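Prindis basket range promises tidier sinks, for a price

Homeware firm Prindis has put a new set of small plastic baskets on sale this month, with the claim that a sponge kept in one will last longer than a sponge left beside the tap. The firm says it asked 673 shoppers what annoyed them most at the sink, and that soggy sponges came first. It has not published the questions.

The baskets come in three sizes and have holes in the bottom, as such baskets have had for decades. Drinico, which supplies the shops, calls the design "a fresh start for the washing-up". A plain one from a market stall would seem to do much the same job.

The "seven days fresher" line on the label has no test behind it that we could find. Prindis did not reply when asked for one.

A small green basket and a pink sponge, the two things the whole argument rests on.

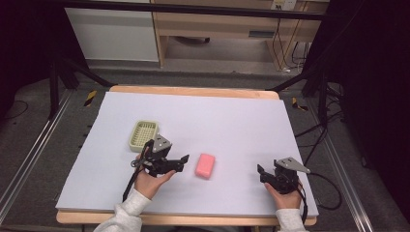

Also in shops

Comer has dropped its washing-up brush with the refillable handle. Remaining stock, 500 brushes, will be sold at half price until the end of October.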